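Leave the table alone

My sister-in-law Jeptoo Chege rang me the other week to ask whether I had a spare desk tidy. You know the sort of thing, a little rack with a slot for your pens and a slot for your other pens. I said I'd had three over the years and given them all away, and she went quiet, the way people do when you tell them you don't own an umbrella. So I've been thinking about it ever since, and I've decided I want to stick up for the shared table with stuff on it.

I don't mean squalor. I can't be doing with old plates or anything growing in a mug. I mean the ordinary spread you get when people sit down somewhere and start doing things: a book, a drink, a couple of pens, whatever fell out of somebody's bag. There's a notion going round that this is a problem, and that the answer is always a box. The Lodano catalogue that came through my door this spring had 36 pages of boxes. Boxes with lids, boxes inside boxes, a box for keeping the labels for the boxes (I am not making that up, it was on the page with the bamboo). The cheapest set was more than I spent on the table I'm writing this at!

What gets me is how little most tables need. A thick book with a hard cover is a perfectly good shelf. It's flat, it's heavy, it doesn't slide about, and if you've got some daft little orange thing that would otherwise roll off and end up under the radiator, you can put it on top and there it stays. 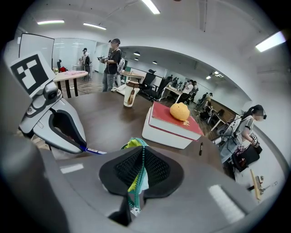
Red book, orange topper, paper cup within reach.

I learnt most of this from Kiprono Owino, who I shared a workroom with for years at Redano, back when it was still two floors over the carpet shop. Kiprono had a dreadful-looking table and could lay his hand on anything in it within a second. I had a beautiful one. I had trays! And every single afternoon I'd be going through my trays looking for the marker I'd tidied away that morning, and then I'd give up and borrow his. He never said a word about it, just held it out over his shoulder without turning round, which was far worse.

His rule, if you could call it a rule, was that a thing lives where you last needed it. Pens in the middle, where everybody's hands are. Paper off to the side. Books to the back so you've got somewhere to lean your elbows. He didn't plan it like that, it just drifted that way over the week, and by the end of it the table was laid out better than anything I'd have come up with on purpose. 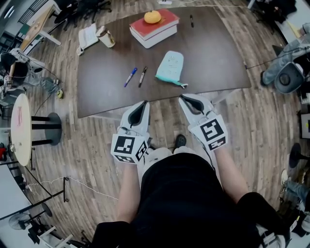
And yes, I can hear Jeptoo already. What about when you need the table for something else? Well, you pick the things up and you move them. It takes two minutes. Put the pens in the pouch, put the pouch on the book, put the book on a chair. I once cleared an entire table this way while the kettle boiled, and I'd have been done sooner if I hadn't stopped to read a page of the book.

I'll give the tidy people this much: drinks. Drinks and open notebooks should be kept well apart, and I say that as someone who lost most of a year's notes to a large tea. A cup wants its own bit of table with nothing precious downhill of it. I'd also admit that pens without their lids on are a menace, and that there's a limit to how many books you can stack before the whole thing becomes a hazard to small children. Two is lovely. Five is a cry for help.

But the rest of it I don't hold with. We had a man come in once at Redano, from an outfit called Luker, and he went round sticking bits of tape on everybody's tables to show where the stapler should go. I believe the bill was 3,000 pounds. The tape stayed down for one summer and then came off in grey curls that stuck to everyone's sleeves, and the stapler was wherever it had always been, on the windowsill next to Mrs Hettiarachchi's cactus.

There's a friendliness to a table with things on it, too. You sit down at a bare one and you don't quite know what to do with your hands. Sit down at one with a marker lying about and something silly perched on a book and you're already fiddling, already talking, already asking who on earth brought the pumpkin. I've had better conversations over other people's clutter than I ever had over a nice clean meeting table with a jug of water on it.

So I shan't be finding Jeptoo a desk tidy. I've offered her a big hardback instead, a gardening one I've never got through, and she says she'll think about it. She's coming on Sunday's bus with the cake tin she borrowed, so I'll leave it out for her on the table, next to the pens.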